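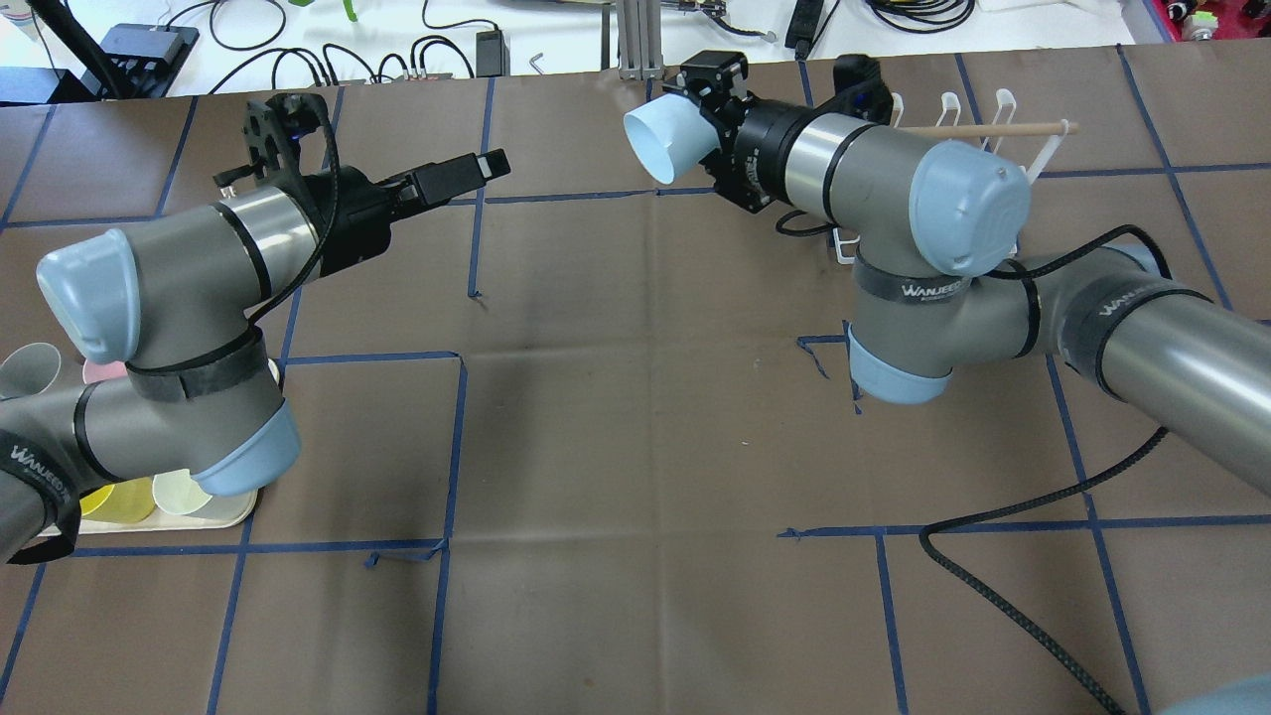 How should the bench paper be marked before the cups and rack are set out?
Blue masking or painter's tape is laid over the brown paper in rectangular cells, and each item is assigned its own cell.

Dear members,

Further to the query from the Stanton group, the guidance on kitchenware layouts is reissued in the following form. Mr Virág's original message is quoted for reference.

On 6/15/25, Csaba Virág wrote:
> Our group wishes to know whether the plastic cups may stand
> upright in the tray, and whether torn tape must be replaced
> before the next session. We have 400 sheets of brown paper
> in store and would prefer not to re-cover the table each time.

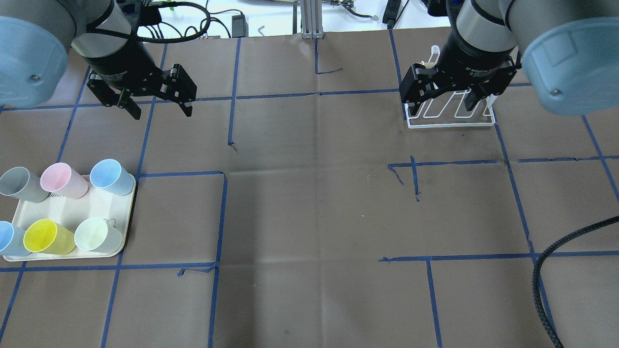
Reading time: 1 min

Cups are to be laid on their sides in the cream-coloured tray, in two rows of three, with the open mouths facing the same way. Colours may be mixed within a row. The tray belongs inside a taped cell and should not rest across a line.

The white wire dish rack is kept apart from the tray. Members are asked to check that its dividers are not bent.

Torn or lifting tape need not be replaced where the cell remains legible. Paper should be changed when it is stained or creased, at the discretion of the group concerned.

Enquiries concerning replacement cups should be directed to Ms Sutter before the end of September.

Yours faithfully,
Tadeusz Górecki
Layout Standards, Molum

© Molum | Contact the list office | Back to top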